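Last updated: September

Print this page | E-mail to a friend
14 shares | 2 comments

MEDIA RELEASE

Jundmont students take on the laundry in the Clomero household robotics challenge

Students at Jundmont College are heading into the final stretch of the Clomero Challenge, a school robotics competition that asks teams to program a two-armed robot to get through an ordinary household chore from start to finish. The Jundmont team chose laundry, and they are having a terrific time with it.

The club has grown faster than the college expected. It began as a lunchtime activity in a corner of the technology block and now runs before school and well past the last bell, with students from Year 9 to Year 12 sharing the programming, the testing and the (very long) logbook. Over 200 students across the region have signed up for this season's challenge, and Jundmont is entering for the first time.

Each team works with the same Hatura control software and writes its own routines on top of it. Jundmont's main program, which the students have named Achterberg, handles the carrying and loading stages. It has been through 238 saved versions so far, every one of them with a note explaining what was changed and who changed it. Reading back through the early notes is a treat: "arms disagree again" comes up more than once.

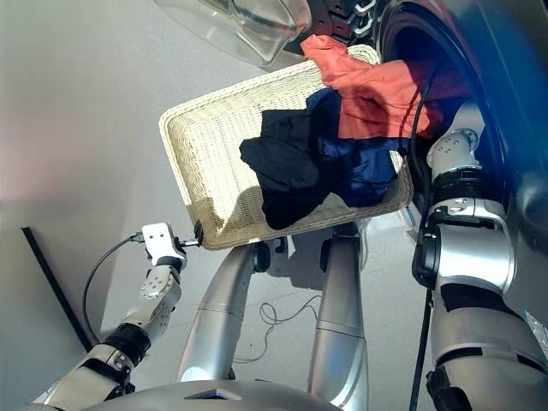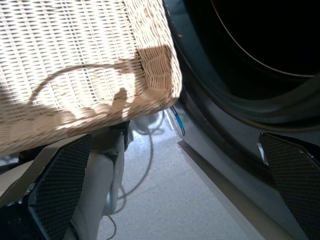 Carrying was the stage the team wanted to crack first, and it has taken up most of the term. Two arms holding one object have to agree on where it is, and a small error on one side quickly becomes a twist on the other. The programmers spent weeks on the moment when the basket comes up close to the washing machine, tilted, with one gripper on a corner and the other arm bracing the opposite side. Clothes make it harder again. A black garment hanging over the near edge and an orange one draped over the far rim change the outline the software has to deal with, and the students have been recording every awkward bundle so the routine can be tested against it. They have also become quite opinionated about wicker! The woven surface changes a great deal in strong sunlight, and the vision group is now collecting footage at different times of day to see how their program copes.

Challenge rules allow two operators at the controls in each run, so the team rotates through pairs to give every member a turn. Younger students are matched with seniors for their first few sessions, and several have since moved into programming roles of their own. Art and design students have joined too, and are putting together the display that will go with the entry.

The college has set aside $1200 for spare parts, cables and travel to the regional round, where teams will demonstrate their chosen chore in front of judges and answer questions about their code.

Before then, families and neighbouring schools are warmly invited to an open afternoon in the technology block, starting at 3:30 pm. Visitors can watch practice runs, leaf through the logbook and ask the students anything they like about how the program works. Entry is free and there is no need to book.

Students interested in joining the club next year can leave their name at the front office. No programming experience is needed.

Media enquiries: Jundmont College front office

Print this page | E-mail to a friend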